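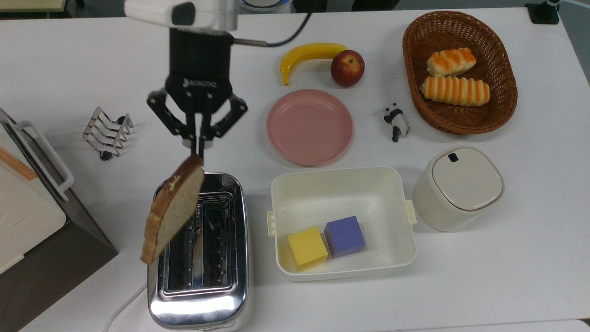

Figure 3. A slice of white sandwich bread above a stainless-steel toaster.

4.2 Bread storage and discard at breakfast

Bread was the most commonly discarded food in the diaries, ahead of salad greens and cooked rice. Of the 107 households that completed the August diary, 32 kept their main loaf in the freezer and took out slices as needed. The rest stored it on the bench, in a bread bin or in the fridge. Sliced white sandwich bread of the kind in Figure 3 was bought by households in all three suburbs. Sourdough and rye were bought mostly in Corketti, where there are two bakeries within walking distance of the train station.

Participants recorded 322 separate discards of bread over the diary period. An entry could be a single crust or most of a loaf, so we do not treat the number of entries as a measure of weight. Weights were taken only in the Derkalar group, using kitchen scales we supplied, and are reported in Section 4.4.

The reasons given were coded by two of the authors (Nkosi and Chacko) working separately. Where their codes differed, the entry was discussed with Kolev and a single code agreed. Visible mould was the most frequent reason, followed by staleness. A smaller group of entries described bread that was still fit to eat but had been replaced by a newer loaf. Several diarists wrote that the old loaf had been pushed to the back of the bench and forgotten until the bin was emptied.

Toasting was the usual way of using bread past its best. Diarists in Nijs described a fairly fixed order of use: fresh slices went into school lunches for the first two days, and after that the loaf was for toast only. One parent wrote, "By Thursday it's toast or the chooks." Households without a toaster used a grill or a frying pan, and their diaries mention toast less often. We did not ask about appliances in the recruitment survey and cannot say how far this explains the difference.

End slices were a category of their own. Many diarists did not think of them as food waste and left them out until prompted at the mid-period phone call. Entries for end slices rise sharply after that call, and the earlier figures should be read as too low. Majimbun's follow-up interviews found that some people kept the ends in place to protect the rest of the loaf, then threw them out with the bag.

Freezer households discarded bread less often, but the comparison has limits. They were smaller on average and more likely to include a retired person. They also tended to buy more than one loaf at a time when it was on special, which makes discards harder to match to purchases. Two of them lost whole loaves to freezer burn, and both entries were coded under staleness.

4.3 Milk and yoghurt

Dairy discards followed the printed date more closely than bread discards did. Most diarists said they smelled the milk before tipping it out, though yoghurt was often thrown away unopened once its date had passed.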